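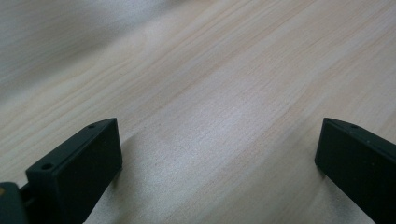 Iida Harju bakes rye. Started in February, out of a rented kitchen in Delterden, and now does more than 300 loaves a month. Caught her on the phone between batches.

"The starter was my aunt's," she says. "I killed it twice. Had to call her both times — she was not happy."

Biggest headache? Ovens. Hers holds 45 loaves, tops, and one side runs hot. "You learn to turn the trays. Or you burn them, I did plenty of that."

She sells at Praller market and to 2 cafes. A third one asked, she said no. "I like to sleep." Prices going up in teh fall, a little. Then a timer went off and she had to run.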